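Butcher block top cupped after oiling one side, can it be flattened?

Asked in Woodworking & Finishing
Tags: butcher-block, wood-movement, oil-finish
2 answers

I have a laminated butcher block top, 100 inches long and 1 1/2 inches thick, bought as a blank from Katcombe. It sat in the garage over the winter and went onto its base in August. I sanded the top face to 180, put on two coats of Sevine hardwax oil, and left the underside bare. It is fixed with screws through plain round holes in steel angle, no slots.

A straightedge across the width now shows a 1/8 inch gap in the middle, edges high. Along the length it is still straight. No glue lines have opened.

Is this the one-sided finish or the fixing method? And can I get it flat again without planing? I would like to keep the thickness if possible.

Answer 1 (accepted), score 18

Both, but the finish is the first thing to correct. A film or oil on one face slows moisture exchange on that face only. In a dry room the bare underside gives up or takes on water faster than the top, so the two faces end up at different widths and the panel bends across the grain. Length barely changes, and your straightedge says the same.

Edges high means the top face is narrower than the bottom. Either the underside has picked up moisture from the room, or the top dried out after sanding and before the oil went on. Get a reading with a pin meter on both faces before doing anything. If they differ by more than 2 points, wait.

Sequence I would use:

Take it off the base. Stand it on edge or lay it on stickers so air reaches both faces. Leave it at least 7 days in the room where it will live. Check the gap with the same straightedge at the same place, marked in pencil.

When the readings agree, sand the underside to the same grit as the top and give it the same number of coats. Do the end grain too, with one extra coat. End grain is where most of the exchange happens and it is the part people skip.

Then refix it. Open the holes in the angle into slots running across the width of the top, at right angles to the strips. Leave the center hole in each angle round so the top moves equally both ways. Pan head screws with washers, snug, not driven hard.
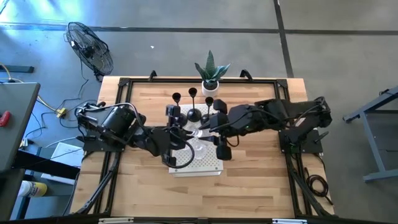 Light butcher block, strips running left to right. Expect movement across the strips, very little along them.

If there is still more than 1/16 inch left after the rest period, the slotted fixings will usually pull that down without complaint at 1 1/2 inches thick. I would not try to pull out the full 1/8 with screws. You would be loading the glue lines every dry season.

Answer 2, score 2

Had this on a Koubek top. I just flipped it over and oiled the other side and it went flat in a couple of weeks. Used mineral oil. Didn't measure anything.

Comments on Answer 2

Mineral oil does very little to slow moisture, so it was probably the flipping. Also don't put it over hardwax oil, later coats won't bond.
Miloslav Kratochvíl

Fair enough. Mine had no finish on it before.

Comment from the asker

Meter says 7 on top and 10 underneath, so the underside is wetter, as suggested. The floor below is an unsealed slab. Top is off and on stickers since Saturday. Will do the slots next, I have the Hurkudberg step bit but I guess that only makes round holes, so file or jigsaw?

Two round holes side by side and a file between them. Jigsaw chatters in angle that thin.
Miloslav Kratochvíl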